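Bread machine, month one

Ok so quick post, dinner's in the oven and I have maybe twenty minutes.

A few of you asked if the bread machine was worth it. Short answer yes. Long answer, sort of, depends how much bread you eat and whether you count the good butter I now buy to put on it.

Mine's the Vostero, the smaller one with the single paddle. Got it in September, end of summer sale. Went back and forth on it for weeks. The Flelen had the nicer lid and a fruit and nut dispenser, but it was taller and wouldn't go under my cabinets. Measured three times. No go.

First loaf was a brick. My fault, old yeast, and I'd packed the flour down in the cup like brown sugar. Bought a jar of new yeast, started weighing things, second loaf fine. Third loaf great. Fourth loaf I forgot the salt. Do not forget the salt. Tastes like a wet envelope.

What I use now for the basic white:

372 grams bread flour
water, a bit warm
a spoon of sugar
salt (!!)
oil, whatever's open
yeast on top, in a little dent

Basic setting, medium crust. Finished loaf comes out at 905 grams or I must have weighed it wrong, becuase that can't be right with that much flour. Will weigh again. Maybe I left it in the pan.

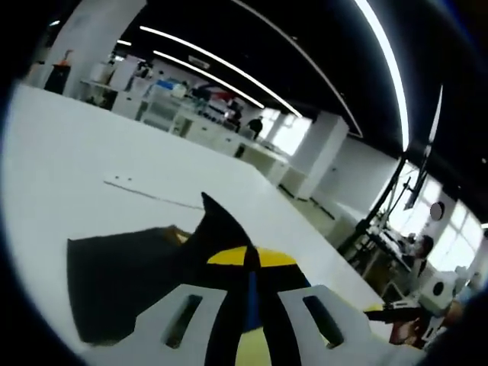

Yellow band, black fin.

Money. I know that's what people want. The bakery loaf I used to get from Cárdenas was lovely and I was buying two a week, sometimes three if the kids had friends over. Now it's one, on Saturdays, as a treat. Flour I get in the big sack from Vunuvov, the restaurant supply place out past the car wash. Sack lives in a lidded bin in the hall closet. Not pretty. The electric bill hasn't moved in any way I can see, but I haven't really looked.

So I think it pays for itself by spring. Didn't do a spreadsheet. I started one and got bored at row 13.

Stuff I don't like. The paddle gets stuck in the bottom of the loaf about half the time and leaves a big ugly hole. The beep is LOUD. The delay timer is good, but then the kneading wakes the dog, and the dog wakes everyone. And the booklet is useless, half the recipes want milk powder and I've never owned milk powder in my life.

Stuff I do like, waking up to the smell. Pizza dough on the dough setting, so easy, we've had pizza way too many Fridays in a row. Also jam, there's a jam setting, haven't tried it yet but I've got a bag of plums in the freezer with it's name on it.

Whole wheat is next. Everyone says swap half the flour and add more water. If you've got a recipe that doesn't sink in the middle, please leave it in the comments, mine looked like a hammock.

Timer's going. Gotta run, more when I've tried the jam.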